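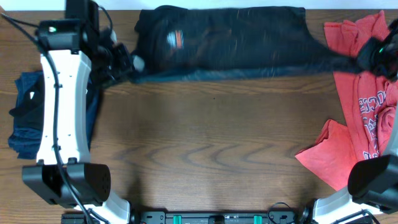

Dark printed garment held out over the table, print at left.

2019-02-28
Assunta De Luca

Re: [textile-care] Cracking on plastisol prints

> We wash the staff shirts at 60 C and tumble them on high. The prints
> on the navy batch have started to crack along the fold lines. Is that
> the ink or the dryer? The white batch from Liltum gets the same
> program and looks fine.

Could be either. Check the cure first. Pull the print gently across its width, by hand, on a shirt that has never been washed. Fine cracks at that point mean the ink was under-cured, and no wash program will help.

If the unwashed shirt passes, drop the wash to 40 C and the dryer to low. Turn the shirts inside out. Do not iron over the print.

Dark fabric usually gets a white underbase, so the ink film is thicker and less flexible than on a white shirt. Comparing the two batches tells you little unless the print build is the same. Ask the printer for the mesh count and the flash time.

At Nisovcombe we logged 1,287 shirts from November on. The low-heat load had 2 returns for cracking, both from one carton. I can send the sheet off list.

Also, what is the fiber content of the navy batch? If it is not 100 percent cotton, dye migration is a separate problem and needs a different base ink.

Assunta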